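Notebook, June – shot tracking, Mevwood training ground

Continuing from the last entry. Goal is still a clean record of dead-ball delivery from the left side: launch speed, spin rate, and landing point. Eun-ji Pyo has the coaching end and wants per-player sheets before the Bistari match. I have the data end.

Setup unchanged apart from the radar unit, now 40 cm lower and behind the kicker's standing foot. 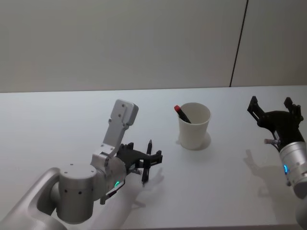
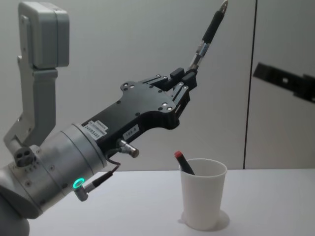
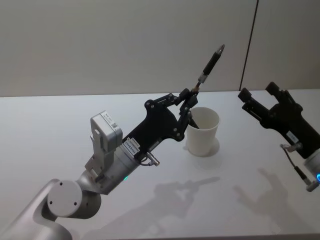
Bench, pale wall behind. Robot arm at left in all three.

9:20 am. Calibrated against the goal line and both posts. Residual on the near post is fine, far post drifts toward the corner flag. Moved the second tripod back to the old tape mark and repeated. Drift gone. Leave that tripod alone from now on.

9:45 am. First block, inswinging corners, right-footed kickers only. Balls at match pressure, checked before the block and again after. One ball low on the second check, swapped out. Its kicks are still in the file with flag P. Do not average them in.

Total kicks logged across the morning: 179. Of these, 12 lost by the tracker, nearly all in the second block when the sun came over the stand and the ball passed through the glare. Exposure was locked at the value from the first block. Should have been reset at the break.

Spin estimates. The Hukis software fits the panel pattern frame by frame and gives a rate plus an axis. Rate looks believable. Axis is less convincing – it flips sign between consecutive frames on knuckled balls, where there is very little rotation to fit. Added a minimum rate below which the axis is written as blank. Reran the first block with this and the flips are gone from the output, along with a few kicks that were probably good. Threshold needs another look.

Landing points. Target zone was the six-yard box, near half. Fallahi kicked from the short run-up and then the long one. The long run-up gives more speed and a wider scatter across the box. The short one groups tighter but arrives flat, and Eun-ji thinks a keeper claims most of those. No keeper in this session, so that stays an opinion. Ask for one next time.

Fatigue check: planned 80 kicks per player, stopped early for both of the younger ones when launch speed began to sag. Speed fell before accuracy did. Plot the two on the same axis before saying anything to the coaches.

Problems:
Clock on the radar unit runs ahead of the cameras. Corrected by hand from the clap at the start of each block. Third block has no clap, used the first kick instead.
Battery in the left camera is down to one usable block. Spare is on charge in the equipment room.
Column names in the export changed after the update. Old script reads launch angle as speed. Fixed in my copy only – Eun-ji, do not run yours on these files yet.

To do:
Refit the far-post drift from the first calibration, to see if earlier sessions need correcting.
Split free kicks from corners in the summary sheet.
Outswingers, left-footed kickers, same marks.
Try the session later in the day, with the sun behind the stand.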